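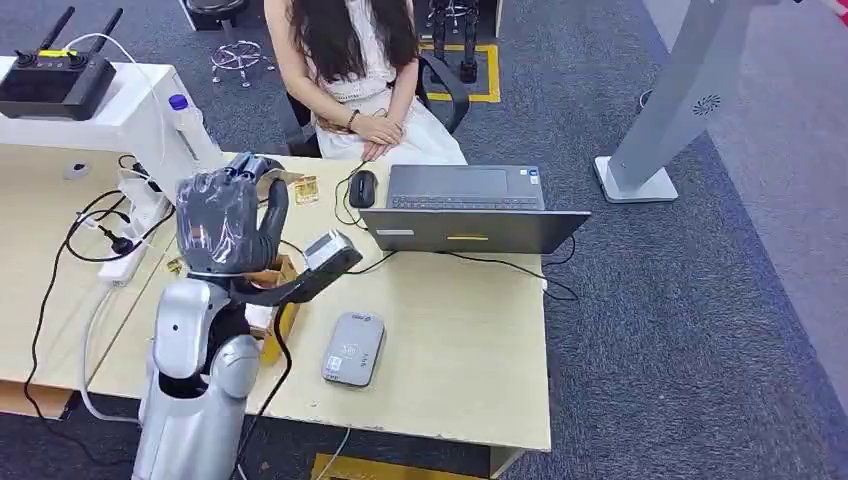 Figure 2. Five-fingered hand, wrapped in clear film, over the desk used for the evaluation. A laptop and mouse lie between the hand and the seated participant.

4.2 Desk Handover Service

The Gudadska package is offered by Clidness as a yearly subscription for humanoid platforms with five-fingered hands. It includes a library of handover motions, a setup tool that runs on an ordinary laptop, and remote support during working hours. The present review covers the handover library and the setup tool. Remote support was used twice, both times for license questions, and is not assessed.

The package was installed on March 28, 2023, at the Seppälä site, following the supplier's printed guide. Installation took 35 minutes, against the 30 minutes stated in the guide. The difference was due to the hand calibration step, which had to be repeated after the first attempt ended with a joint limit warning. Rebecca Tedesco carried out both attempts and kept the log.

The desk was left in everyday condition, with cables and small personal items in place. The supplier recommends a cleared surface for the first session. We did not follow this advice, as few of the offices for which the service is marketed could be expected to do so.

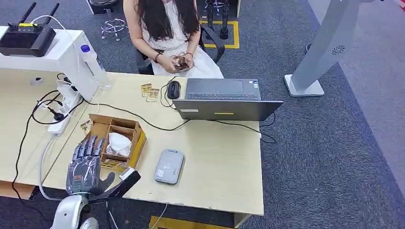 A total of 211 handover requests were issued. Of these, 11 ended in a stop called by the software, most often when the planned path of the hand passed close to a cable. The stops were reported clearly on the laptop, but the message did not name the object concerned, and the operator had to find it by trial. A request for a fuller message was sent to the supplier and had not been answered when this section was written.

The subscription price does not cover recalibration visits. Sites that change hands or wrist parts often should include this cost when comparing the package with the Gindivano kit, reviewed in Section 4.3.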